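Caring for a Wooden Tabletop

Updated April 1, 2026

A wooden table that gets used every day needs very little, but it needs it often. Most of the damage people bring up comes from too much water, the wrong cleaner, or a scratchy cloth. These tips are for indoor tables with a clear finish. Bare wood and oiled cutting boards are covered on a separate page.

Daily wiping

Clear everything off first. Pushing crumbs around a fruit bowl leaves grit under the bowl, and grit is what scratches. Use a soft cotton cloth, damp enough to feel cool but not so wet that it leaves beads behind. Wipe along the grain, then go over it again with a dry cloth.

Paper towels are fine for a spill. For everyday wiping they are a little rough, and they leave lint on a dark table. Old T-shirts work well once the seams are cut off.

Sticky spots

Put a few drops of dish soap in a bowl of lukewarm water. Wring the cloth out hard and lay it on the spot for a minute before rubbing. Jam and syrup usually lift with this alone. For candle wax, let it harden, then push it up with the edge of an old plastic card. Don't use a knife, even a butter knife.

Dried glue is harder. Try the soap water two or three times before anything stronger. If you do go to a stronger cleaner, test it on the underside of the table and leave it overnight.

White rings

A white ring from a mug is moisture caught in the finish. Leave it a day, as fresh ones often fade. If it's still there, lay a dry cotton cloth over it and run a warm iron across the cloth for a few seconds at a time, with the steam off. Lift and look after each pass. Stop when the ring is gone or when the finish starts to feel soft.

A black ring means the water has reached the wood. That takes sanding, and on a thin veneer it may not be worth trying.

Checking the finish

Pick a time when light comes in low from one side. Clear the middle of the table and crouch until your eyes are close to the surface. Dull patches and fine scratches show up at that angle. A strongly figured top, with dark swirls in the grain, hides small marks from above, so check it this way twice a year. I do mine in April and October.
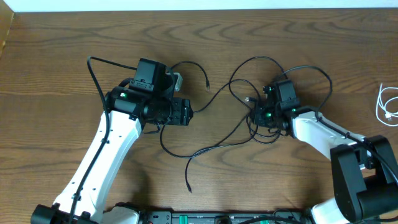 Samuele Testa wrote in to say that the low-light check had shown him a dull band along one side of his own table, right where his forearms rest when he works. He had been polishing the center for years and never touched the edge. He asked whether he should wax over it.

My advice is to clean it first. A band like that is mostly skin oil and old polish. Wipe with the soap water, dry it, and wait a day before deciding. If it still looks dull, a thin coat of clear paste wax will even it out. Put it on with one cloth, wait as long as the can says, and buff with another. Too much wax turns cloudy and picks up dust.

Scratches

Light scratches can be colored in with a wax stick. Choose one a shade lighter than you think you need and work up from there. On medium brown wood I keep two sticks, one close to the background color and one for the darker grain lines. Follow the direction of the line, wipe off the extra, and buff.

If a scratch catches your fingernail, wax will fill it for a while but will wear out with cleaning. Expect to redo it.

Felt pads

Anything heavy or hard-footed that stays on the table should have felt under it. That goes for lamps, clamps, sewing machines and monitor stands. I cut mine from a sheet of Cleser felt, and one sheet has done 11 sets of feet so far. Check the pads when you do the finish check and replace any that have gone flat or picked up grit.

Lift things when you move them. Cords and cables should be lifted too, as a plug dragged across the top will leave a line.

What to keep in the drawer

Two cotton cloths, one for damp and one for dry
A small bottle of plain dish soap
Wax sticks in two shades
Clear paste wax
Spare felt pads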